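Histdale Community Help > Home and garden > Allotments and soil

Soil test results don't match, which do I believe?

Posted by Dorin Toma

I took on a half plot at the Banby site in April and want to get the soil right before I put in fruit bushes. I bought a cheap home kit, the sort where you shake soil up with a powder and water and match the colour to a card. First go it came out quite acid. I did it again on Sunday with soil from the other end and it came out nearly neutral. Same kit, same card.

The previous tenant told me he limed "some of it" but couldn't remember which bit. I want blueberries and a couple of gooseberries. Should I pay for a proper test or just put them in and see?

3 replies

Min-kyu Maeng

Both results could be right. If he limed one end and not the other, that is what you would expect to see. Treat it as two beds and test each one separately.

For each bed, take a trowel of soil from several places, going down 15 cm. Pick out stones and roots, mix it all in a clean bucket and let it dry on newspaper indoors. Don't dry it in the oven. Then take your test portion from the mix. One scoop from one spot tells you about that spot and not much else.

Use bottled deionised water, the kind sold for irons. Our tap water is hard and it will push the reading up. Leave the tube standing until the soil has settled, and look at the colour in daylight against white paper. Kitchen bulbs make everything look more yellow than it is.

Stand the tubes in a rack if you can get one, and label them before you fill them. I have mixed mine up more than once. 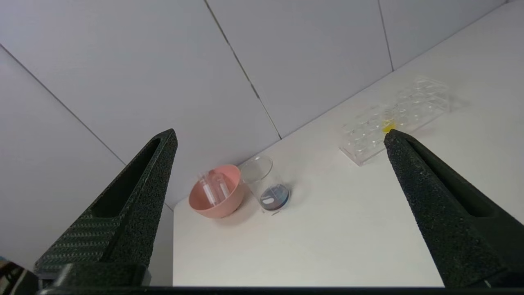
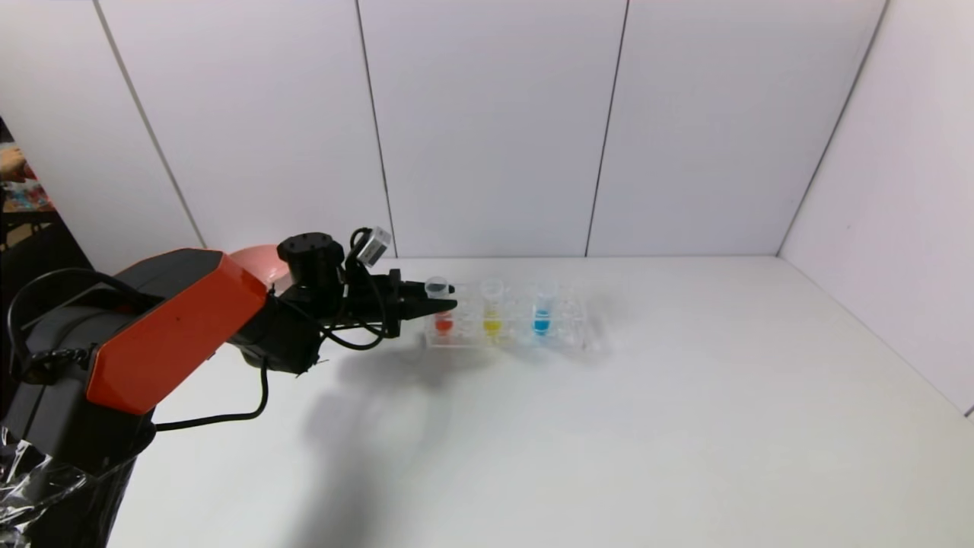 If the two beds still come out well apart, put the gooseberries in the limed one. They aren't fussy. Blueberries want it properly acid, below 5.5, and I wouldn't try to bring limed ground down to that. Grow them in big pots of ericaceous compost and water from a butt.

As for paying, a postal test is worth it once, when you take a plot on. Ask for pH, phosphorus, potassium and magnesium. You don't need the expensive one with trace elements unless something is obviously wrong.

gisel97

just put them in. my grandad never tested anything and had gooseberries every year. blueberries are a waste of time round here though, birds get the lot

Dorin Toma

Thanks both. I used tap water both times so I'll start again with the deionised. Pots for the blueberries it is, and I'll look for some netting. Does anyone know if the shop on the Banby site sells ericaceous compost or do I need to go into town?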